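阅读时间：4 分钟

第三节 给餐桌上保养油（Nistier 桌面油，配 Clira 清洁液）

上一节我们把旧蜡去干净了，手边的钢丝绒可以收起来啦。这一节讲上油，是整本手册里我自己最喜欢的部分，慢慢来，别赶。我一般挑星期二晚上做，第二天家里没人在桌上吃饭，正好让它安安静静地干。

开始之前：把窗户开一条缝，戴手套，桌子底下铺旧床单。瓶子请上下摇匀，我有一回偷懒没摇，前半瓶清得像水，后半瓶稠得像糖浆，涂出来一块深一块浅，只好全部重来……

1. 用拧干的棉布蘸一点 Clira，顺着木纹把桌面擦一遍。布要拧到不滴水为止。

2. 等桌面干透。手背贴上去不觉得凉就行，室温最好在 26 度上下，冬天就多等一会儿。

3. 拿 240 目砂纸轻轻带一遍，力气比你想的还要小。砂完用吸尘器的软毛刷头吸粉，再用干布擦。

注意：贴木皮的桌子请跳过第 3 步！木皮很薄，磨穿了补不回来。拿不准是实木还是木皮的，看桌边和桌面的纹路接不接得上，接不上的多半是木皮。

4. 倒一小摊油在布上（别直接倒在桌上），从离你最远的那一边开始，一条一条往自己这边涂。涂到边角时布要折小一点，边缘最容易积油，积多了会发黏，几个星期都不干。

大桌子我会分成两半来做，先涂一半，擦掉多余的油，再涂另一半。贪心一口气涂满的话，等你绕回来，最早那一块已经开始发黏，怎么擦都有印子。

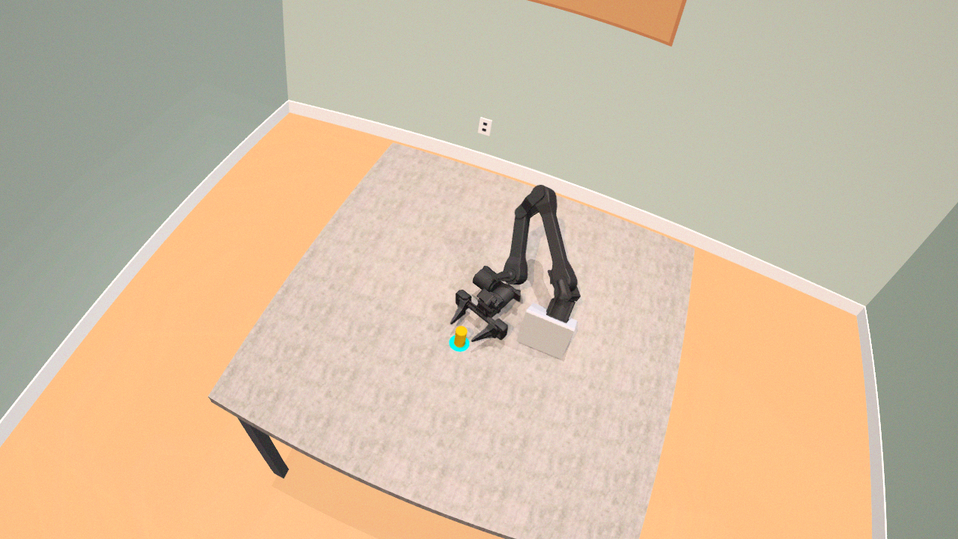

分两半做还有个好处，就是中间那条接缝其实不难处理：第二半涂过来的时候，往第一半里多带一掌宽，再用干净的布顺着木纹长长地拉几下，接头就看不出来了。拉的时候手不要停在半路，从这头一直拉到那头。

5. 涂好后等 11 分钟，用另一块不掉毛的布把表面浮油全部擦净。擦到布在桌上滑起来有一点点涩，就对了。

6. 晾一整夜，第二天早上摸摸看。如果还有油腻感，再用干布擦一遍，不用加清洁液。

7. 重复第 4 到第 6 步，一共上 2 遍。老桌子特别“喝油”，桌面看着还是发白的话可以加一遍，不过我自己那张松木桌两遍就很漂亮了，颜色一下子暖起来，真的好开心！

警告：沾了油的布千万不要揉成一团扔进垃圾桶，会自己发热，甚至起火。请用水浸透，摊平在室外晾干以后再丢。这一条请家里每个人都看一遍。

桌腿怎么办？也可以上油，但一遍就够，而且要从下往上涂，流下来的油顺手就带走了。金属腿不用油，湿布擦一擦，再擦干。

上完油的头几天，热杯子一定要垫杯垫，也先别铺塑料桌布，闷住了会起雾斑。要是已经起了斑也别慌，翻到第五节，里面有用热毛巾和熨斗救回来的办法。

平时的保养就简单多了，湿布擦、干布收，觉得桌面发干了再补一遍油。我每年八月补一次，顺便把椅子也做了。

相关内容
· 第二节 怎样去掉旧蜡和杯印
· 第四节 椅子和小凳子的上油顺序
· 第五节 白斑、烫痕与划痕
· Humphreys 木蜡和桌面油能不能混用

文字：Gwenllian Jarman｜版权所有，转载请先来信｜联系我们｜返回顶部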